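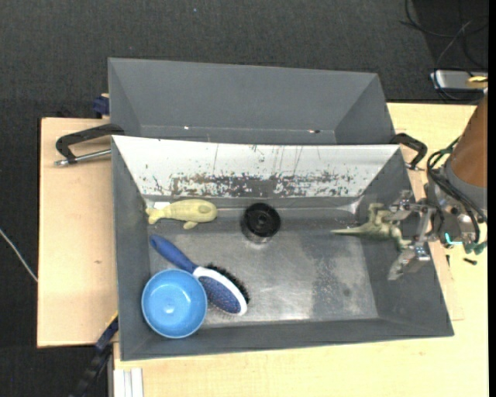
By Nuria Zabala, Library Systems Desk
14 shares | 3 comments

The Lendier Library Consortium has confirmed that it will move its shared catalog to a new discovery platform in April, following a vote of member libraries at its spring data workshop. The change will affect public, college and hospital libraries across the consortium's service area and will bring 21 separate local search pages under a single address.

The platform, known as Liltska, was selected after a trial in which staff and library users ran the same searches on the old and new systems. According to the consortium's report on the trial, 2,935 searches were logged. Of these, 1,526 were carried out by members of the public using catalog stations in branch libraries, and the remainder by staff.

"The trial gave us a clear picture of where people stop looking," said Milagros Miranda, director of shared services at the consortium. "Many of our users type a title as they remember it, with a word missing or out of order. The current catalog does not handle that well, and our members have asked us for some years to address it."

The workshop brought together catalogers, systems librarians and web developers for a day of talks and a day of practical sessions. Delegates worked in small groups with copies of their own catalog records, testing how the new platform displays serials, large print editions and items held in more than one language. A session led by Thomas Villa, metadata librarian at Vandus College, looked at duplicate records - a long-standing problem among libraries that joined the consortium at different times and with different cataloging rules.

Mr. Villa's group recommended that duplicates be merged before the move and that local notes be kept in a separate field. The recommendation was adopted. Member libraries have been asked to send their lists of local subject headings to the consortium office by the end of the month before the transfer.

Some delegates raised concerns about the schedule. Estíbaliz Figueroa, who represents the smaller branch libraries, asked that training be offered in the evening as well as during the day, as several branches are open with only one member of staff on duty. The consortium has agreed to hold evening sessions online and to make recordings available to all staff.

Holds and saved reading lists will be carried over to the new platform. Search histories will not be transferred. Library card numbers and PINs will stay the same, and the existing catalog will remain available on a read-only basis for 40 days after the change.

The consortium also announced that the Llorente Fund, which supports library technology projects in the region, will pay for replacement catalog stations in branches that need them. Covadonga Llorente, chair of the fund, said that applications will be reviewed in the order received - the form is available from the consortium office.

3 comments | Share this story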